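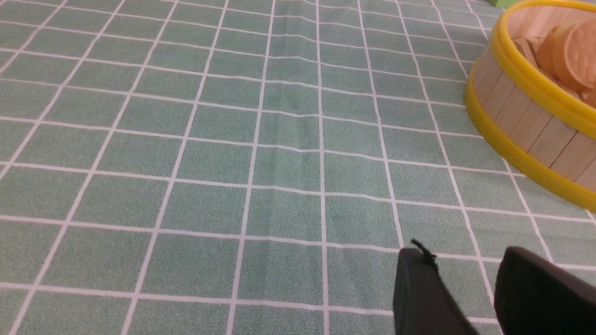 About Stondlow Music Hall

Come on in, and welcome! If you've found this page, you've probably either got tickets for something and are wondering what sort of place you're coming to, or you've driven past our sign and wanted to know what goes on inside. Either way we're glad you stopped, and we'll try to tell you who we are without keeping you all night (although we do like to talk, as anyone who has stood in our lobby after a show will tell you).

Stondlow is an independent live music venue and a small music school, both under one roof on Nekent Street. The building went up as a feed store, and it was a roller rink after that, and then for a long while it was just a big dry space with good bones and a terrible furnace. We took over the lease with a borrowed sound system and a stage made of risers that didn't quite match. The first show was a bluegrass quintet and an opening act who played two songs and ran out of material. People stayed until they were asked to leave, and we knew we wanted to do it again.

These days the main room holds 1122 people standing, which still feels like a made-up number to those of us who remember setting out chairs by hand. We host touring bands, electronic nights, jazz, a good deal of country, the high school orchestra twice a year, and now and then something that doesn't fit on a poster very well. Our booking rule is simple enough: somebody on our team has to love it. We don't all have to love it, and you should hear some of the arguments, but one of us has to be ready to stand in front of the stage on a rainy night and mean it.

The smaller room is called the Sima Room, and it seats 46. It's where we put songwriters, string trios, first-timers and anyone who wants to be heard without a wall of speakers. If you've never been to a show that size, please come to one. You can hear the player breathe in before a verse, and most of our artists are happy to hang around afterward and chat. Quite a few of the acts who later filled the big room started out in there, and several of them still ask for it when they come back through town.

Upstairs is the school. We teach guitar, bass, drums, piano, voice, fiddle and live sound, and we take students from age 7 with no upper limit at all (we mean that – our beginner drum class has grandparents in it, and they are loud). Lessons run in the afternoons and early evenings so that students can come down and catch part of a sound check if the band doesn't mind, and bands hardly ever mind. The live sound course is the one we get the most letters about. Students start out coiling cables and labeling channels, and by the end of the term they're mixing an opening set with one of our engineers at their elbow.

Then there's Zurnel, our summer festival, held every May when the weather is supposed to be kind and sometimes is. It runs over 5 nights, with the big acts indoors and the free daytime music out on the loading dock and the lot behind it. Local bands get the dock, and they get paid, and they get fed the same supper as the headliners. That was important to us from the start and it's going to stay that way. We also keep a share of Zurnel tickets at a lower price for folks who live in the neighborhood, who put up with our trucks and our bass all year long and deserve a little something for it.

We're a small crew. Most of us do two or three jobs, so the person who scans your ticket may well be the person who answered your email and tuned the piano. If something isn't right on the night – you can't see, you need a seat, it's too loud where you're standing – please tell any one of us and we'll do our best to fix it. There are free earplugs at the coat check and an accessible platform on the left side of the main room, with its own entrance from the parking lot. Doors generally open an hour before the music, and the box office window is staffed from noon on show days.

If you play, send us a few songs and a line or two about yourself through the booking form. We listen to everything that comes in, though it can take us a while to write back, and a gentle nudge never hurts. If you'd like to take lessons, your first one is free, and we have instruments you can borrow while you figure out whether the trombone of your dreams is really a ukulele.

Box Office | Calendar | Lessons | Zurnel Festival | Booking | Contact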